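Packing line notebook, Saragih bench
2020-10-13 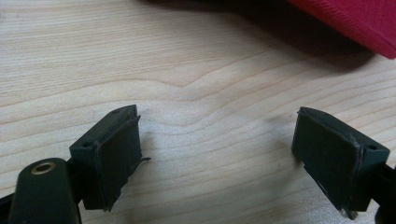

Second week with the Cinier cell taking the heavy cartons. Kimie Ikeda and I went through the shift notes this morning. Target is 138 cartons a shift by the end of the trial. The last two shifts were both over 100, so I am not worried about the number.

What has changed is where people stand. Before April we had two on folding and two on filling, and they swapped when they felt like it. Now one person feeds the cell and can't leave it, and the other three are down at the far end where they can't hear the stop tone. Kimie wants the feed job limited to 48 minutes at a stretch. I wrote that on the board. Need to ask Zakbridge if the tone can be made louder or repeated at the far end.

Talked with the late crew about the hand work. They don't miss lifting. They do miss deciding the order of the jobs, which the cell now does from the Pirereck list. Yesterday it put all the small orders last and the late crew got every one of them. Sent the list settings to Kimie. She thinks we can mix sizes without touching the cell program.

Pads: start a wear log. Note date, left or right, and whether the edge is lifting or frayed. The people on the line see this before we do and at the moment they have no place to write it down. Clipboard is fine for now. Replacement should be something they can do themselves without calling Zakbridge. Write up the steps and try them with someone from the late crew who hasn't done it.

Training hours are still booked as downtime. That makes the crew look slow on the weekly sheet. Asked for a separate code, no reply yet.

To do: tone, clipboard, size mix, code for training.

Recent entries
Cinier cell, first week
Moving the folding table
Label printer jams, again
Pirereck list: order of jobs
Shift swap notes, April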